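# Preparing your team for the packing arm

Admasu warehouse, Hetthorpe. Updated March 2019.
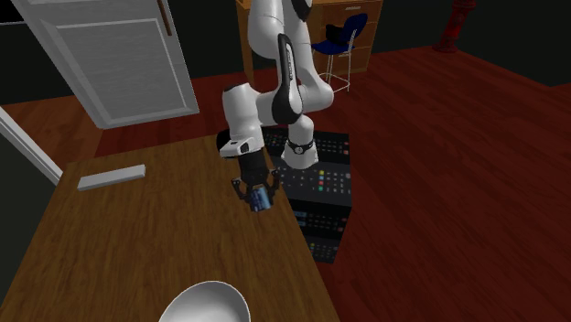 ## Before the arm comes

We practised each task in simulation during February, with the arm holding a small blue can over a wooden table. I recommend the same to you. People could look at the movement on a screen and say what worried them, and no one had to stand near a machine.

1. Write down who does the lifting now. On our packing line it was 12 people, on two shifts.
2. Ask them which part of the job hurts. Ours answered wrists and shoulders. Our centre packs 3,000 tins in one shift.
3. Tell them early which hours will change. We told them late, and this was a mistake.

## The first weeks

4. Give the arm one product only. We chose the smallest tin.
5. Put one packer beside the line to watch the gripper and fill in the Tiltano log sheet. Change this person every two hours, as watching is more tiring than it looks.
6. Write every dropped tin in the log. We had 108 in the first week.
7. Keep the stop button training separate from the other training, and repeat it for the night shift.

## What changes for the people

The packers now do more checking and labelling, and less carrying. Some of them like it. Others miss the talk at the old table, so we moved the morning break to the same time for everybody.

Pay grades must be reviewed also. A person who checks the arm has a new skill, and the old job sheet from Irkis did not have any line for it. Ask your manager for the new sheet before you sign the roster.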